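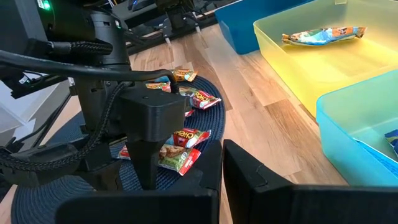 ## Brutside table oil, satin

A clear finishing oil for indoor tables, worktops and shelves. It soaks into the wood and leaves a low sheen, so knots and streaks stay visible. On tops made of joined planks with mixed colours, expect the darker planks to deepen more than the pale ones. Try a patch on the underside first.

**Sizes:** 400 ml tin, 2 litre tin, 5 litre can
**Product code:** 364
**Made by:** Jellier

### Preparing the top

Clear the table, placemats included, and wipe it down with a damp cloth. Leave it overnight. Old wax or varnish has to come off completely or the oil will sit on the surface and stay tacky. Sand with the grain and vacuum the joints between planks, where dust collects.

### Applying

1. Stir the tin well. Do not shake it.
2. Spread a thin coat with a lint-free cloth or a short-haired brush.
3. Wait 5 minutes, then wipe off everything that has not soaked in.
4. Leave for a day and repeat. Bare wood needs 2 coats, end grain often a third.

Keep the room above 10 degrees. Plates can go back on the table the day after the last coat, but hold off on hot dishes and wet cloths for a week.

### Looking after it

Wipe up spills of wine, coffee and oil the same day. Washing-up liquid in warm water is enough for weekly cleaning. When the top starts to look dry, usually near the place settings first, rub in one thin coat without sanding. The Walczak grey pad is useful for lifting ring marks beforehand.

### Safety

Rags soaked in oil can catch fire by themselves. Lay them flat outdoors to dry, or put them in a bucket of water before throwing them away.

### Ordering

Tins are sent by courier from the Pletari warehouse. The 5 litre can is collection only. For trade prices, ask for Fergus Gunn at the counter before 4 pm.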